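Why does shampoo make bubbles?

Reading time: 2 minutes

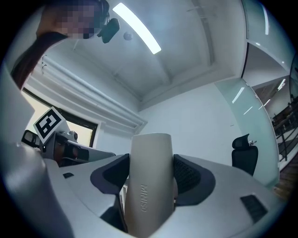
What is a bubble made of?
A bubble is a pocket of air with a very thin skin of soapy water around it. The skin has three layers: soap on the outside, water in the middle, and soap again on the inside.

Plain water does not make good bubbles. The tiny parts that make up water are called molecules, and they pull on each other strongly. At the top of a bowl of water this pull acts like a tight sheet. It is called surface tension. If you blow air into plain water with a straw, you get bubbles, but they pop almost at once.

Shampoo, hand wash and washing-up liquid all contain detergents. A detergent molecule has two ends. One end likes water. The other end stays away from water and sticks to oil and grease. When detergent is mixed into water, it weakens the surface tension, so the skin of a bubble can stretch without breaking.

The same two ends help with cleaning. Your scalp makes an oil called sebum. The oil-loving ends grab the sebum and the water-loving ends hold on to the water. When you rinse, the oil and dirt go down the drain.

Lots of foam does not mean your hair is getting cleaner. Some shampoos make very little foam and still work well.

Try it
Fill two jars halfway with water. Add 8 drops of washing-up liquid to one of them. Put the lids on and shake both for ten seconds. Watch which bubbles last longer.

Words to know
Sebum: oil made by your skin
Foam: lots of bubbles packed together

Related
Why do fingers wrinkle in the bath?
How is soap made?
Where does bath water go?
What is hair made of?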